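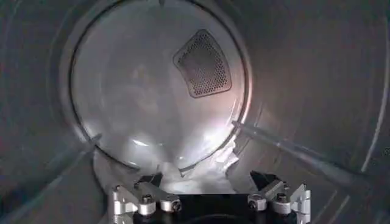 Dryers were the thing people missed most, Treasa Carroll said, because you can wash a sheet in a bathtub if you have to but you can't dry one in a small apartment in winter.

The Larkine laundromat at 148 Camenzind Street in Cimbridge opened its doors again on Wednesday, February 3, 2021, after closing in December for work on its gas line and vents. It is the only self-service laundry on the east side of town. While it was shut, the nearest machines were across the river, a bus ride and a short walk away.

The store now has 18 dryers, all with stainless-steel drums. The old ones had enameled drums, and the enamel had begun to chip in several of them. Customers had complained of small rust marks on light-colored laundry, and a note about it had been taped to the front door for most of last year. The new machines run on the same coins as before. A card reader is planned for later in the spring, but the owners have not set a date.

The washers are the same ones as before. They were moved out from the wall during the work so the floor behind them could be retiled, then put back in the same order. The folding tables have new tops. The long bench by the window is gone and has not been replaced, and seating inside is limited for now. Customers are asked to wait outside or in their cars when the store is full.

Larkine has also given some of its floor to groceries. The corner where the soap machine used to be now has shelves of bottled drinks and a few packaged goods, supplied by Gavetti, the wholesaler on the north side. The soap machine has moved next to the change machine.
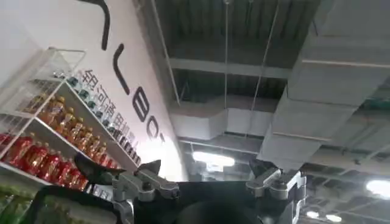
One customer wanted to know if the drinks would stay once the weather warms up, or if the space would go back to chairs. She said she had nothing against either, but that a wash and dry takes more than an hour and people with bad knees need to sit down somewhere.

Carroll, the store's manager, said the shelves are on a trial until summer. If they do not sell enough to cover the space, the bench will come back. There is no food counter and no plan for one. Drinks may be carried to the machines but should be kept off the folding tables, and a sign to that effect is going up this week.

The east side has been without a corner store since the one at the bus turnaround closed, and Carroll said that had been on the owners' minds when they talked to Gavetti. The choice so far is mostly tea, juice and cleaning supplies. Milk and bread have been asked for at the counter, but the store has no cooler.

The shutdown ran longer than planned. The gas work was finished before the holidays, but an inspection in December found that the vent runs to the roof were too long for the new dryers and had to be rerouted. A petition asking the city to speed up the second inspection collected 276 signatures. The city's inspections office passed the vents on the second visit, late last month.

Bedding is the other change. Large items such as comforters used to be turned away on weekends, when the smaller machines were tied up and people were waiting. They are now accepted every day, and two of the dryers at the back are set aside for them. The rule is one comforter or one set of bedding to a drum.

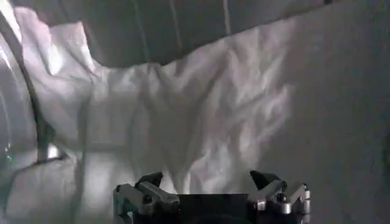 Sheets and duvet covers should go in unfolded and be taken out and shaken once about halfway through, according to the card posted over the back dryers. Otherwise the cloth tends to roll up on itself and the middle stays damp. Pillows can go in with a cover but not with a comforter. Electric blankets, rubber-backed rugs and anything that has had oil or paint on it are still not allowed.

The drop-off service has not started again. Before the shutdown, staff washed and folded bags left at the counter for pickup the next day. Carroll said she is hiring for that and hopes to have the counter open by the end of the month – people with bags already tagged from before the closing can collect them at any time during store hours.

Larkine is open from early morning until 10 p.m., with the last wash at 8:30. Lost socks and other items found behind the washers during the move are in a box at the counter.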